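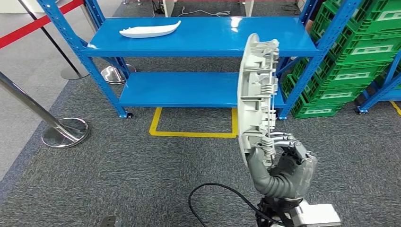

The gray panel standing up by the blue shelves.

Mon 8 April

Got to Clandel before eight. Bus 22 was on time for once and I had a seat the whole way. It rained until the Zavala stop and then quit. Room 215 was already unlocked and the lights were on, so I hung up my coat and started on the shelves.

The blue shelving unit is the one that came over from the Hastik building last August. I still like it. The steel has holes all the way up the uprights, so you could move a shelf if you had the patience, and it rolls on little black casters. The carpet in there is dark gray and rough, and the casters don't love it. I pushed the unit back where it belongs behind the yellow tape and got one wheel stuck on a seam. Had to go back a foot and try again.

The tape is holding up at the corners. I was sure it would peel on carpet. I put that strip down myself in the winter, on my knees, with a yardstick, and I'd rather not do it again.

The job today was to decide what goes on which shelf. The long white part went on the top one, on the left. It has a curved belly and a point at one end, so the point sits up in the air a little however you lay it down. I tried it the other way around earlier and it rocked. On the left with the point to the right is how it stays. The lower shelf I wanted clear for the gray panels, but they are too tall to stand under the top shelf and too curved to lie flat without sliding. I've gone back and forth on this for a week. Today I wrote down "stand them on the floor for now" in the notebook and moved on.

The gray ones are all show on one face and all business on the other. Smooth and rounded on the outside, then you turn one and there are ribs and clips and little brackets the whole length of it. The brackets catch on my sleeves. I wore the brown sweater and now there's a pull in the left cuff. Should have kept the coat on, or worn the work shirt, which was in the wash.

Lunch was the rest of the bean soup, at the desk by the window. Called Tosico about the order of padding for the lower shelf. They quoted $465, which is more than I want to spend on something to keep plastic from sliding. I said I'd call back. There may be some old rug pad at home in the basement that would do the same thing, and I can cut it with the kitchen scissors. 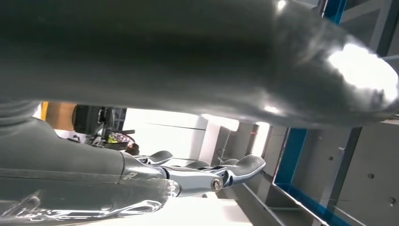 Clear plastic wrap, all creases, with the light on it.

Plastic wrap is the other thing I have opinions on. It never folds. I filled one bag with loose scraps from the closet down the hall and the bag was full before the closet looked any different. It also makes a noise when you step on it that I was hearing on the bus home. Tomorrow I'll take the bigger bags, the ones under the sink here, and do the rest before anybody needs the closet.

Swept the hall and ran the vacuum over the carpet by the door. The vacuum bag needs changing. I looked for a new one in both cabinets and found 2 boxes of the wrong size, so that goes on the list with tape, a marker and hand soap.

Left at five. Stopped for bread and eggs. My knees hurt from the floor but less than last week. Supper was eggs and toast. I went down to the basement afterward and the rug pad is there, behind the paint, a bit dusty, and wide enough I think. I need to measure the lower shelf in the morning before I cut anything.

Work shirt is on the line. Set the alarm for six.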